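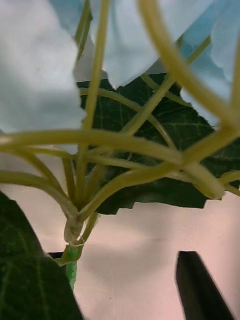
Progress report: plant-handling arm, shared workshop build
Reporting period: to end of March
Project: Shezi
Grant holder: Urov workshop

Status

The arm is assembled and bolted to the bench, and the gripper opens and closes under computer control. Work has moved on from the mechanics to approaching a plant without touching the wrong part of it. Spending is within the amount agreed. One item, the replacement shoulder motor, is late.

Mechanical

The first shoulder bracket flexed under load and was remade in thicker plate. The two gripper fingers are the second version, black and tapered to a flat end, narrow enough to go between a leaf and the stem. The wrist camera is fixed so that a fingertip stays in its view during the approach, which lets us check the finger position against the image.

The wrist cable was snagging at full rotation. It now runs through a loop at the elbow, and rotation is limited in software until a longer cable is fitted.

Approach trials

We ran 30 approaches in the last week of the period. The target is the main stem just under the joint where the pale stems branch. In 17 of them the fingers stopped within the set distance of the target. Most of the others stopped short — the software took one of the pale upper stems for the main one. At close range those stems cross each other and many are out of focus, so edge detection alone is not enough. Colour is more useful: the main stem is a clearly stronger green than the stems above it.

We have labelled 297 wrist camera images by hand, marking main stem, upper stems and leaf. Training on this set has started on the Prikeo board. Results are not yet good enough to report.

Problems

The shoulder motor from Zolska has not arrived. The present one overheats after long sessions, so trials are kept short.

Bench lighting varies through the day and upsets the colour threshold. A fixed lamp has been ordered from the existing budget.

Next period

Fit the motor and the longer cable.
Repeat the approach trials under the fixed lamp, with the colour check switched on.
Begin closing the fingers on the stem at 3 force settings, lowest first.

No change to the budget is requested. The parts ledger and receipts will follow on Tuesday.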